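Durnell Parish Council
Minutes of the ordinary meeting, 2 Oct 2023, village hall back room, 7.30pm 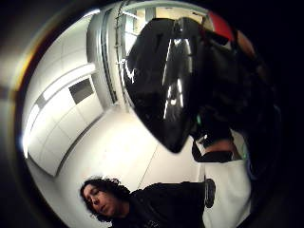 Black object with a glossy finish, close up.

Present: Cllrs Sarla Saxena (chair), Kuldeep Khurana, Fiorella Rinaldi, Mohcine Ouazzani. Clerk: Ngọc Bùi. Members of the public: 2.

1. Apologies
None recieved.

2. Declarations of interest
Cllr Rinaldi, item 7 (rents an allotment). Stayed in the room, did not vote.

3. Minutes of last meeting
August minutes taken as read. One correction, item 9, "Mill Road" should be "Mill Lane" both times. Signed by chair.

4. Matters arising
Bench by the war memorial: slat replaced, other slats want oiling. KK will do it when dry.
Dog bin, Church Path: still not moved. Clerk has chased the district twice. Reference number given out over the phone turned out to belong to a streetlight in another parish. Will try again by letter.
Noticeboard key: found.

5. Public session
Resident of Station Road raised parking at school pick up. Cars across drives, one on the zigzags most days. Asked whether the council could paint a white line. Chair said no, highways matter, but will write. Resident said last letter was a year ago and nothing came of it. Noted.
Second resident asked when the hedge at the end of Bakers Row is to be cut. See item 8.

6. Finance
Payments approved as per list circulated:
Grass cutting, two cuts and strimming round the pond: £1,091
Hall hire and printing: £22
Boiler service, pavilion (Clima): £331
Proposed KK, seconded MO, all in favour.
MO queried the boiler figure, higher than he remembered. Clerk: includes a new valve, invoice says so, copy in the folder. MO content.
Bank mandate still has a former councillor on it. Forms to be signed after meeting, everybody please stay behind. SS and FR to be added.
Budget for next year: first draft to November meeting. Anything people want in it to clerk before then, in writing, not on the doorstep.

7. Allotments
Water trough at the top end leaking at the joint. Quote from Prelleo to dig out and replace the pipe, not yet itemised. Council not willing to agree a lump sum. Clerk to ask for labour and parts seperately.
Two plots given up since August. Next people on the waiting list to be offered them, one to each, and told the shed on the lower plot comes as it is.
Complaint about a bonfire, smoke over gardens in Orchard Close. Rules already say after dusk only, and not in a south-westerly. Reminder to go on the gate and out with the rent letters.
FR asked, as a tenant, if rent was going up. Chair: not decided, comes with the budget.
RESOLVED to hold the pipe over until itemised quote is in. Three in favour, FR not voting.

8. Highways and footpaths
a) Hedge, Bakers Row. Overhanging the pavement, pushchairs going into the road. Landowner written to. If not cut by next meeting, pass to county.
b) Footpath from the church to the ford. Stile loose, top step gone. MO has walked it. Would like a gate instead, people with bad knees can't use it now. Landowner's agreement needed first. MO to speak to him.
c) Pothole outside the shop, filled, already sinking. Reported again.
d) Speed sign. Battery flat again after a fortnight. KK to take down and charge, and look at whether the panel is facing the right way, it was put up in a rush.
e) School parking, as item 5. Letter to county and copy to head teacher. FR suggested asking the pub about use of its car park for half an hour in the afternoons. Agreed, FR to ask.

9. Planning
Bạch, Mill Lane (the restaurant, old forge building). Side extension and new extractor flue. Plans looked at. No objection to the extension. Flue: neighbours on the north side worried about smell and noise. Discussion, quite long. KK felt it was a good business and wanted it to stay. SS agreed but said hours should be pinned down.
RESOLVED no objection, subject to condition on fan hours and height of flue above the ridge. All in favour.
Tree works at the Old Rectory, crown lift to the lime. No comment.
Two dwellings behind Station Road: no decision yet from district.

10. Pavilion
Gutter on the field side blocked, water down the wall. Football club say it's ours. Lease says it's theirs. Clerk to send them the page.
Changing room light on a timer now, seems better. Showers not tested.
Hire charges to be looked at with budget.

11. Play area
Inspection report in. Nothing high risk. Swing chains worn, medium. Surface lifting under the roundabout, medium. Gate closes too fast, low.
Clerk to get prices for chains. MO will adjust the gate himself if somebody lends him the right spanner.
Swing to stay in use meanwhile, check weekly, KK and SS taking turns.

12. Remembrance Sunday
Wreath ordered. Road closure form sent, no reply. SS to read the names. Bugler from last year can't do it, FR knows somebody at the band. Chairs from hall for those that need them.

13. Correspondance
Letter of thanks from the lunch club.
District leaflet on garden waste charges. On the board.
Email re church clock striking at night. Pass to churchwardens, not a council clock.
Request to put a banner on the green railings for the autumn fair. Agreed, two weeks before, down the day after.

14. Items for next agenda
Budget draft. Allotment pipe. Stile or gate. Winter salt, where the bin is going.

15. Next meeting
First week of November, same room, date on the board once hall confirms. Heating to be on beforehand please.

Meeting closed 9.20pm. Bank forms signed after.

Signed ........................ Chair

Draft until approved. Corrections to the clerk, N. Bùi.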